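Lead breaking in 0.5 pencils - is it the lead or is it me?
Forum: Pens, Pencils and Paper > Mechanical Pencils
19 replies, 2554 views (showing selected page)

hblondal
I do layout drawings at work, mostly by hand for the first pass and then traced into the computer. For years I used whatever lead was in the supply closet. Since February I have been breaking it constantly, sometimes three times in one line of lettering. Same pencil, same desk. I switched from HB to 2B because I wanted a darker line for scanning. Is 2B that much weaker, or is my pencil worn out?

gellton_drafting
2B is weaker. Softer lead has more graphite and less binder, so it snaps sooner under the same load. If you press as hard with 2B as you did with HB, you will break it. Extend it less. One click, maybe two, no more.

R. Penner
Agree on the extension, not so sure about the rest. I use 2B every day in 0.5 and I can go a week without a break. Check the pencil first. Take the tip off and look for a short stub sitting behind the sleeve. A stub in there lets the new piece wobble, and it will break at the same point every time.

hblondal
There was a stub. Two of them. I cleared them with the little wire and it is better but still not great.

jmacedo
What brand is the lead? Closet lead could be anything, and it could be years old. I had a box of no-name stuff that broke if you looked at it. Threw it out and bought a decent tube and the problem went away the same day.

gellton_drafting
Age doesn't matter. It's fired graphite and clay or polymer, it doesn't go stale. I have tubes from the eighties that write fine.

jmacedo
Didn't say stale. Tubes get dropped. Drop a tube on a hard floor and you can have hairline cracks in half the sticks and never see them until you write.

gellton_drafting
That part I'll give you.

Elaine Q.
Posted 2020-04-09
I went through a lot of lead last year trying to settle this for myself. I tried the same grade, HB, in the same pencil (a Grevason drafting pencil with a fixed sleeve), filling one page of graph paper with each. My results, for what they are worth:

Breaks had more to do with my angle than with the brand. Holding the pencil upright cut them by more than half.
The cheapest lead left more dust and smeared under my hand.
Between the two good brands I could not tell a difference in strength. I could tell a difference in feel. One was slicker, the other had a bit of drag, and I prefer drag for numbers.
HB from one maker was as dark as B from the other. Grades are not the same across brands, so if you only want a darker line you may not need to go as far as 2B.

I bought most of it at one shop.

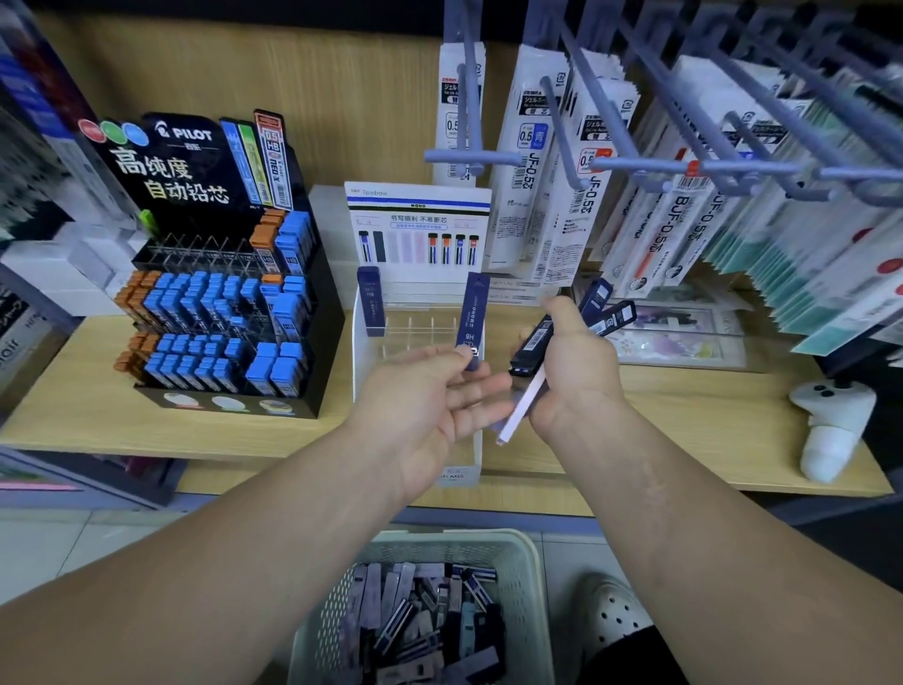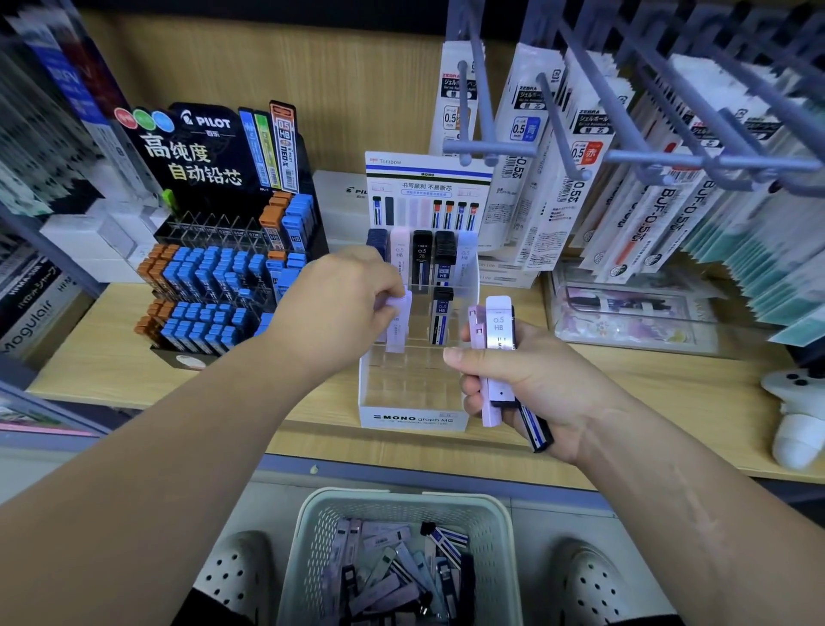
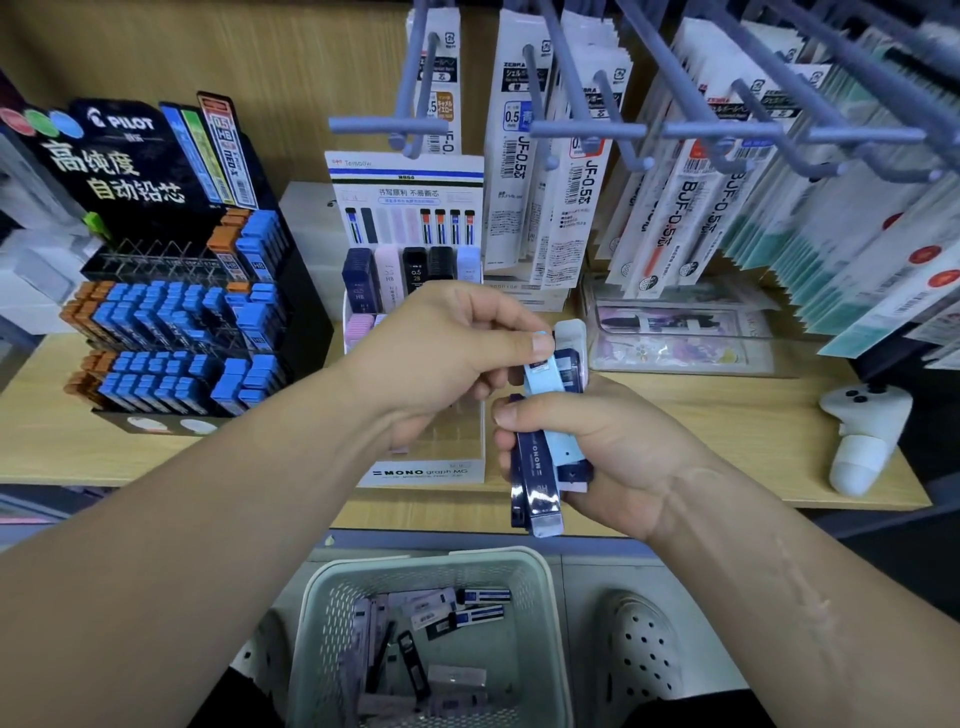
Lead shelf with the Tombow tubes and cases. The Pilot stand is in all three.

hblondal
Thank you, that is useful. The point about grades between brands had not crossed my mind. I may try B before I give up on the whole idea.

R. Penner
Elaine, one page per lead is not much of a test. You would need several pages, and someone else handing you the pencil so you don't know which is loaded. I am not saying you're wrong, only that "could not tell a difference" on one page doesn't tell me there isn't one.

Elaine Q.
Fair. It was a hobby test, one page was what I had patience for. I would still bet on the angle being the big thing.

zdenka_g
I teach drafting at night and I see this every term. Students coming from ballpoint hold it low and push. I have them draw lines with the pencil nearly straight up and turn it slowly between the fingers as they go. It keeps the point even and takes most of the breaking away in the first week. The ones who still break lead after that usually have a bent sleeve.

gellton_drafting
Turning the pencil is old advice for 0.9 and lead holders. On 0.5 the point is so small it makes no difference.

zdenka_g
It makes a difference to line width, which you can see on a scan. Try a long line with it and one without.

jmacedo
Has anyone used the Woletti with the cushioned tip? I keep seeing it recommended for people who press hard.

R. Penner
I had one. The lead moves back when you press, so it does break less. It also feels loose for lettering and I gave it to my nephew. The Batista with the sliding sleeve was more to my liking. You can write with the lead barely showing.

hblondal
Update. I bought a tube of B and checked the sleeve on my old pencil against a ruler. It is bent, very slightly, you have to roll it on the desk to see it. So it was probably the sleeve plus the stubs plus the 2B. A replacement tip costs nearly as much as a new pencil. Does anyone know if they can be straightened?

zdenka_g
No. They crimp when you try. Buy the tip or the pencil.

gellton_drafting
I've straightened two with a piece of piano wire inside. Third one split, so take that as you like.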